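Gripper swap week at the Narnell workshop

Hi all, quick bit of news from our corner of the building, because people keep stopping me in the hallway to ask how the hand trials are going. Short version: we have results, we have opinions, and we have a favorite (sort of).

For anyone who missed the last update, we've been running the peg board with different things bolted to the ends of the arms. The board is the same one as in the spring, blue pegs and all, and the point is to find out which hand we want for small part assembly before the Homent order goes in. 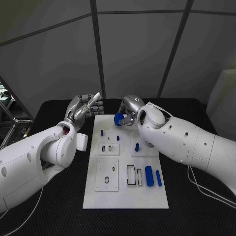
Peg board on the black table, jointed hand on the right arm.
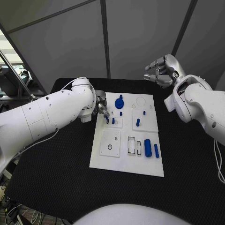
I went into this rooting for the jointed hands. They're just more fun! You can ask one to pinch a thin peg, then turn around and ask it to hold a ring, and you don't have to change any hardware in between. Over 539 runs with a jointed hand on both sides, 231 were clean from first pickup to last insert, which is a lot better than I expected back in April, when we could barely get a peg off the board without knocking its neighbor over.

But the plain gripper is fast. It comes straight down, it closes, it's done, and the small pegs hardly ever twist on the way in. The big cylinders are another story. It can lift them fine, but standing one up after it's been lying on its side takes two or three tries, and the ring-shaped parts are a pain for the same reason.

So the setup I like best at the moment is the mixed one, with the gripper on the left arm and a hand on the right. It sounds like a compromise and I guess it is one. The controller had a hard time with it at first (the Mudaliar software assumes both sides match, so the left wrist kept stopping a little high), and we lost most of a Tuesday to that before we found the one offset that needed changing. If you're running the same version, check the tool length on each side separately. The setup screen only shows you one of them unless you scroll down.

Calibration after a swap is the other thing people ask about. It's slow. I'd like it to be a coffee break and it's closer to a lunch. We're trying out the Grerineck quick mount next, and if it repeats as well as they say, we may get to skip the full routine and only touch off on a couple of points on the board.

We've logged more than 2,734 insert attempts across all the setups so far, and the logs are in the shared folder, sorted by hand type. The early ones have the old naming, sorry, I'll get to it. Next up is a longer session of 1,000 attempts with the mixed setup, same board, same order of parts, and no one touching the lights halfway through this time, please!

If you want to come watch, mornings are best. Bring your own chair.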